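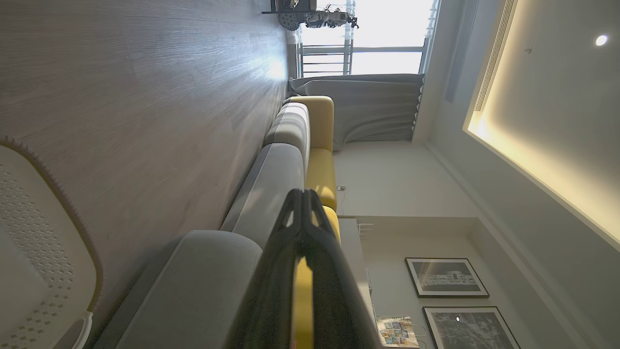

Candela Zabala wrote:

> I read the budget sheet two times and I still do not understand why we pay for
> a second set of fingers before we have used the first set for a month. Can we
> not move this line to the autumn? Also the transport is missing, or I do not
> find it.

Dear Candela, dear all,

Thank you for reading the sheet so carefully. The transport is in it, but I put it under "Installation", and I agree this is not a good place. In the next version it has its own line.

About the fingers. Casimiro asked Huvura for the delivery time of the finger sets, and the answer was 11 weeks. If one finger breaks in the second month and we order it then, we lose most of the trial in the apartment. The rent of the apartment continues in that time, and it costs us more per week than the fingers. So I would like to keep this line where it is. If the group prefers to save the money, I can accept it, but then please let us write in the plan who decided it.

For the gripper itself we have two offers. The one from Huvura includes the wrist camera and its cable. The one from Bomano is 1,000 euros lower, but without camera, and the mounting plate must be made by us. Yolanda looked at the plate drawing and thinks it is 3 days of work in the workshop, if the workshop is free. I did not put a price on those days, maybe I should.

Some smaller points which are still open:

- The offer from Huvura is valid for 30 days. I asked for a longer period and wait for the answer.
- Blinds for the large window are not in the budget. With strong sun the wrist camera gets a very bright area there, and Heiðrún would like to compare simple roller blinds with a camera that handles it better. I have only the price for the blinds.
- Insurance for the floor and the furniture. The owner wants this in writing before we sign. Ainhoa Calvo has the contact.
- Power: we need a longer cable and a second extension with a switch. This is a small amount and I would take it from consumables.

The service contract I took out of the first year completely. Malik offered it together with the training, but the training alone is also possible, and I think it is enough for us now.

Please send me your corrections as a reply to the list - not in the sheet, because last time two people changed the same cell and I could not see which number was the right one.

Best regards,
Casimiro's office neighbor, for the planning group
Collen project, May 2022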